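# The Long Way Down a Tube

Dropping a tennis ball into a can is a job most of us could do while talking on the phone. For a robot it is a surprisingly rich problem, and the small team behind a project called Stulirar has spent a good part of the past year on it, with results that have people in the field passing the paper around.

The project is a joint effort between Briltgate, a software lab, and Van Rooij, a company that builds machines for packing lines. What they wanted was a robot that could learn to put round things into narrow things without anyone writing out the motions by hand. They also wanted it to learn from very little. Their starting set for each task is 500 practice runs, all of them made in simulation, and that is a small number for this kind of work!

The trick (and it's a lovely one) is in how the robot gets to look at its own mistakes. Most learning systems of this type are trained on clean runs: reach, grip, carry, release, done. Stulirar takes each clean run and branches it at 4 points, nudging the arm a little off course and then working out a path back. So the robot sees the good route, and it also sees what being slightly wrong looks like and how to recover from it. A ball carried a bit too far left, a wrist tipped a few degrees, a gripper that comes in low. All of those become lessons. 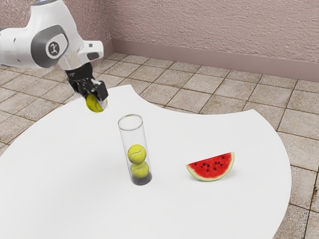 Why is a tube harder than a box? A box forgives a sloppy release, while a tube is only a little wider than the ball, so a small sideways error leaves the ball sitting on the rim or knocks the whole thing over.

That narrow margin is where the branching pays off. On the tube task, the version trained with recovery paths failed in 17 of its test runs, and the plain version failed more than four times as often. Both had the same arm, the same gripper and the same starting set. The difference was all in the lessons.

The test layouts come from Wevano, a tool the team wrote to shuffle the world between runs. It swaps floors and walls, changes the outline of the table, moves the light, and drops in objects that have nothing to do with the job. A robot that has only ever practiced on one table tends to fall apart when the table changes. One raised on Wevano's odd rooms has to pay attention to the ball and the opening, whatever else is lying around.

What I like best is a behavior the team didn't plan for. In some runs the arm pauses over the opening, lifts slightly, shifts, and comes down again. It looks a lot like a person lining up a key with a lock in the dark. No one scripted that second try. It grew out of the recovery paths, stitched together by the robot in an order it had never been shown.

There is still plenty to do. Soft objects are a headache, and so is anything that rolls away after a bad release. The real arm at Van Rooij has started on the same tasks, and the team expects first numbers in July. They are also adding a new job to the set, which is getting the balls back out.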